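Refinishing an old tabletop, cream paint going yellow?
Home & Workshop > Paint and Finishes

trallow_dad
Posted 1st September
Ok need opinions fast, I have the long weekend and then it's back to work. Big desk top, going in the spare room. Want it light. Wife wants white, I want cream, we're both sick of talking about it. Problem is the last thing I painted light (a bookshelf) went the color of old teeth in 2 years. Oil paint, my mistake, I know.

So what do I put on it. Water based enamel? And does it need a clear coat or is that what turns yellow. Wall in there is light gray already and I'm not repainting it, don't ask.
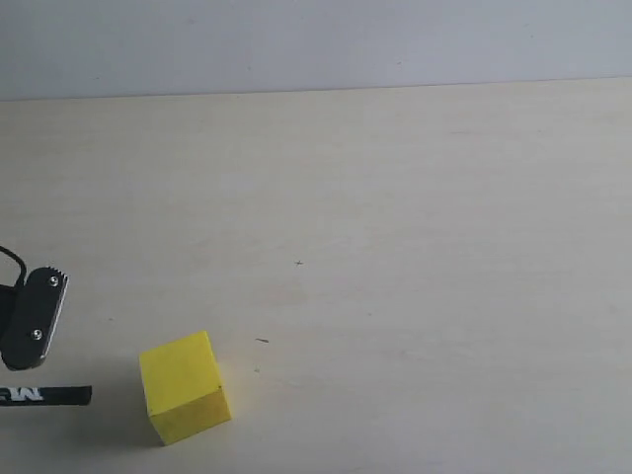

Also flat or satin. I hate glare, I work by a window. But my brother says flat shows every coffee ring and you'll be scrubbing it forever. He's not always wrong.

kusterk
Water based, yes. Skip oil completely for anything light. Satin for a desk, always satin. Flat is for ceilings.

Prime first. If that's old varnish underneath it WILL bleed through and you'll blame the paint.

edit_vida
Disagree on flat. Had a flat cream top in my shop for years, people leaned on it, ate lunch on it, whatever. Wiped down fine. The trick is a matte water based topcoat over it, the kind they sell for floors. Costs more. Worth it.

Cream next to cool gray looks good by the way, the gray stops it going too buttery. White would look like a dentist's.

kusterk
Floor finish on a desk is overkill and half of them dry cloudy if you go on too thick. Seen it plenty.

edit_vida
Then don't go on thick?

trallow_dad
Lol ok. Edit how many coats. And roller or brush, I've got both and I'm bad with both.

edit_vida
Foam roller, thin coats, three of color and two of clear. Sand lightly between, 320, just enough to knock the fuzz off. Leave it overnight between the color and the clear. I know you've only got the weekend, leave it anyway. 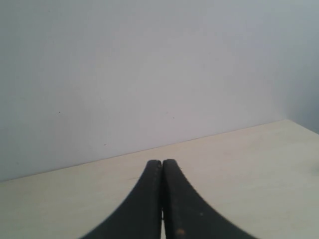

Black against the cream and gray

Cream I used is from Cokow, the color is just called Trondthorpe, no idea who names these. Take a chip home and look at it at night with the lamp on, looks like a different paint.

kusterk
Fine. Still say satin.

damian_s
Damian Schwaiger here, I did cabinets for 14 years so putting my oar in. You're both arguing sheen and the real problem is cure time. Dry is not cured. Water based enamel feels dry in an hour or two and then you set a monitor on it Monday and it sticks. Peels right off with the foot. Give it a couple weeks before anything heavy sits on it, longer if the room is cold. I did one in March in an unheated garage once and it was soft for ever.

Light stuff on top is ok after a few days. Pens, a mug if theres a coaster.
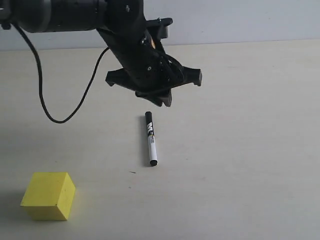

And watch markers. Permanent marker on matte paint is there for good, rubbing alcohol will take the ink and the sheen both so you get a shiny spot. On satin you have half a chance. So I'm with Kuster on that one, sorry Edit.

edit_vida
My kids drew on mine. Dish soap and a melamine sponge, came off. Depends on the topcoat.

damian_s
Melamine sponge IS sandpaper. You just buffed it and didn't notice.

edit_vida
Didnt notice = fine by me

trallow_dad
Couple WEEKS? I work from home. Guess I'm at the kitchen table then.

Going with satin cream, stain blocking primer, foam roller. Will try Edit's matte clear on a scrap first and see. Store closes at five so heading out now, anyone know if a quart does a desk with three coats?

kusterk
Quart's plenty. Get the good roller covers, the cheap ones leave bubbles.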